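Writing for Everyday Readers, handout 4: Cutting

Okay, so last time we left off with Jawad Hayat's apartment newsletter, and I promised I'd come back to the paragraph about the bike room. I reread it on the train and I still think it's 200 words doing the work of 80. Most of you had the same reaction, judging by the margins!

My own way of cutting is pretty dull. I print the thing, I go get coffee, and I come back with a pencil (not a pen, I get too brave with a pen). First pass, I only look at openings. We all clear our throats when we start writing, me included, and the first two sentences of a draft can usually go. Try covering them with your hand and reading from the third. If you don't miss anything, out they go.

Second pass is for doubles. "Each and every," "final outcome," "plan ahead," that family. Wulan Yeoh's essay on learning to swim at forty had a lovely one, "the cold chill of the water," and she spotted it herself while reading aloud, which made my afternoon.
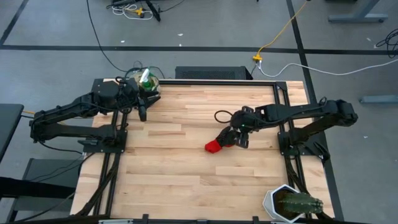 Third pass, and this is the one people skip, is for sentences you're proud of. I don't mean you have to kill them all. I keep plenty of mine. But a sentence you love gets away with things, so give it the same hard look you give the boring ones. Ask what the reader would lose. Sometimes they'd lose the best bit of the page, and then of course it stays.

Some of you asked about Parness, who comes up in chapter 2 of the reader. Parness says to cut every adverb. I think that's too strict, and I say so every October when a new group starts. "She almost called him" is a different story from "She called him." Keep the ones that change the meaning and be suspicious of "very," "really" and "totally." (Yes, I say "really" all the time in class. Talking is allowed to be baggy.)

For next time:

Take the piece you handed in for week 3 and make it 10 lines shorter. Don't shrink the margins, I do check.

Read it aloud to another person, or to a pet, and mark wherever you run out of breath.

Bring both versions, old and new, on paper. We'll start swapping at 8, and anyone who comes in late can join whichever pair is closest to the door.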